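Ticket: Watchlist totals wrong and alerts firing twice after July update
Product: Tirik desktop and web, stock tracker
Opened by: Eirini Rallis
Status: Closed, fixed

First post

Hi all, hoping somebody can help me out before I lose my mind over this! I've been using Tirik for a few years to keep an eye on my own little portfolio (retirement money plus a handful of things I picked myself, mostly badly), and it's been great. Then the July update came in and two things broke at once.

Problem one is the total at the top of my main watchlist. It says I own 949 shares of Burnero. I own 900. I know I own 900 because I bought them all in one go and I've never touched them since, and my broker's page says 900 too. The extra 49 came out of nowhere, and of course it throws off the total value, the day's gain, the pie chart, all of it.

Problem two is price alerts. I have one set on Siriwan to ping me if it falls 5 percent in a day. When it goes off now, I get the email, and then I get the same email again a few minutes later. Same subject line, same price, same everything. The phone buzzes twice too.

What I've tried so far:
Logged out and back in.
Turned the Burnero line off and on again in the list settings.
Cleared the browser cache, which logged me out of everything else I own, thanks very much.
Looked at the web version and the desktop version side by side. Both say 949.

I'm on the paid plan and the broker link is switched on. Happy to send whatever you need.

Eirini

Reply from Rehema Kombo, Tirik support

Hi Eirini, thanks for writing all that out, it saves me a lot of questions. I do have a few anyway.

Is Burnero set to reinvest dividends at your broker? Even if you didn't pick that, some accounts have it on by default.

Did you ever type the shares in by hand before you hooked up the broker link?

And for the alert, could you open Settings, then Alerts, then the little arrow next to Siriwan, and tell me what you see under "Source"?

Please don't delete the Burnero line yet. If you do, the history goes with it and I can't see what happened.

Rehema

Reply from Eirini Rallis

OK, so!

Dividends: no, they go to cash. I checked twice. They've always gone to cash, I like seeing them land.

By hand: yes, I think so? When I first signed up there was no broker link, so I typed everything in from paper statements on the kitchen table. Then when the link showed up I connected it and it asked if I wanted to "merge," and I said yes because why wouldn't I.

Source: under Siriwan it says "Personal" and then there's a second row in lighter gray that says "Imported." I never noticed that second row before. Is that the thing? That feels like the thing.

I tried to switch off the gray one and it lets me click but it switches itself right back on when I leave the page.

Eirini

Reply from Rehema Kombo

That's the thing for the alerts, yes! The update made a copy of any alert that was set up before the broker link existed. You should have been able to turn off the copy, and the fact that it turns itself back on is a separate bug that I've passed along to Signe Lunde on our sync team.

For now, go to Alerts, pick "Pause all imported," and hit Save at the bottom of the page (the bottom one, the top Save only covers the email address). That should hold.

The share count I'm less sure about. If it had doubled, I'd say the merge ran again and be done. An extra 49 is odd. Could you export the transaction list for Burnero and attach it? Holdings, Burnero, the three dots, Export.

Rehema

Reply from Eirini Rallis

Paused the imported ones. Siriwan hasn't dropped enough today to test it, which I suppose I should be happy about.

Export attached. I opened it in a spreadsheet and there are 3 rows. One is the purchase, 900 shares, correct. One is marked "opening balance" with zero next to it. And one says "adjustment," 49 shares, price blank, and a note that just says "CND." I never typed that. I don't even know what CND is.

Eirini

Reply from Achilleas Mitsotakis-Vlachou, user

Jumping in here as another customer because I have this too, or a cousin of it! Mine is a fund, not a stock, and the adjustment row has the same CND note. I think CND is Cundden. It was spun off a while back, and if you held the parent you got a small number of shares in the new company. Did you ever hold the parent, Eirini? In my case Tirik put the spinoff shares on the wrong line, so one holding looked too big and the new one was missing altogether.

Look in your list for Cundden. If it isn't there and your broker says you own some, that's your missing piece.

What fixed it for me, sort of, was deleting the adjustment row. But it came back overnight. So don't get your hopes up.

Achilleas

Reply from Eirini Rallis

Achilleas, you're a genius. I went to my broker's page and scrolled way down past the part I normally look at and there it is, Cundden, 49 shares. I had no idea I owned it! I remember getting a thick envelope with a lot of small print and I put it in the drawer with the other thick envelopes. And no, there's no Cundden anywhere in Tirik.

So at least the money is real. It's just wearing the wrong hat.

Rehema, does that help? Should I delete the row like he did, or wait?

Eirini

Reply from Rehema Kombo

It helps a ton, thank you both. Please wait on the delete. As Achilleas found out, the nightly sync puts it right back, and each time it does it leaves a bit more clutter in the history.

Signe has both exports now. She'll post here herself when she has something.

Rehema

Reply from Signe Lunde, Tirik sync team

Hello both. I found it, and I'm a little embarrassed.

When a broker sends us a holding, we try to slot it into a line you already have. We're supposed to go by the ticker first, and by an internal ID only if the ticker doesn't match anything. In the July update those two checks got swapped. Cundden was given an ID at your brokers that an old table of ours still had tied to something else, so your shares went to that something else. For Eirini it was Burnero. For Achilleas it was his fund. Neither has any tie to Cundden at all.

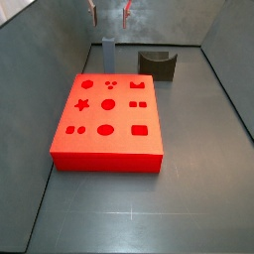 The old table should have been cleared out a long time ago, and I've now done that. I also put the two checks back in the right order, and added a third one: if the company name the broker sends doesn't look anything like the name on your line, we stop and ask you before we add a single share. I'd take a nagging pop-up over a wrong total any day.

The fix goes live with tonight's sync. Here's what I'd like you to do once it has run:

Open Holdings and check that Cundden has its own line.
Open Burnero (or the fund, Achilleas) and check that the adjustment row is gone.
If the row is still there, delete it once. It should stay gone this time.
Leave the imported alerts paused for now. That fix is on its own schedule.

You'll see a jump in the chart on the day the shares move over. The chart redraws itself over the next couple of syncs, so please don't try to patch it by hand.

Signe

Reply from Eirini Rallis

Morning update, coffee in hand. Cundden is there, 49 shares, its own line, its own tiny slice of the pie. Burnero says 900. I could kiss the screen.

The adjustment row was still sitting there grayed out, so I deleted it once like you said. I'll look again tomorrow before I celebrate.

One more small thing while I've got you. Cundden shows a cost of zero, so Tirik thinks I've made an infinite percent on it. Flattering, but my taxes won't see it that way. Where do I put in the real cost?

Eirini

Reply from Chrysoula Konstantinidis, Tirik support

Hi Eirini, I'm covering for Rehema this afternoon.

You can set it under Holdings, Cundden, Edit cost. With a spinoff, part of what you paid for the parent moves over to the new company, and the split is normally printed in the notice that came in the mail (your thick envelope!). Your broker may list it too, often on a tab called cost basis. We can't tell you what number to use for taxes, so please go by their paperwork or ask whoever does your return.

After you type it in, the infinite gain goes away and you'll get a regular figure.

Chrysoula

Reply from Achilleas Mitsotakis-Vlachou

All good on my side as well. Row gone, and it stayed gone overnight. The fund matches my statement to the penny. Thanks Signe!

For anybody finding this thread through search: if you have a mystery adjustment with a three-letter note, go read your broker's full holdings page before you touch anything. I deleted mine four times.

Achilleas

Reply from Eirini Rallis

Second morning, still 900, row still gone. Found the envelope, found the number, typed it in. It was under the dishwasher manual.

Siriwan had a rotten day too and I got exactly one email about it, so the pause is holding. I'll keep it that way until I hear the alert fix is out. Fine to close this from my end, and thank you all so much!

Eirini

Reply from Rehema Kombo

Closing the share count part as fixed. The duplicate alerts are being tracked in a separate ticket, and I've added you both to it so you'll get a note when imported alerts are safe to switch back on. If anything looks off before then, reply here and it'll reopen by itself.

Rehema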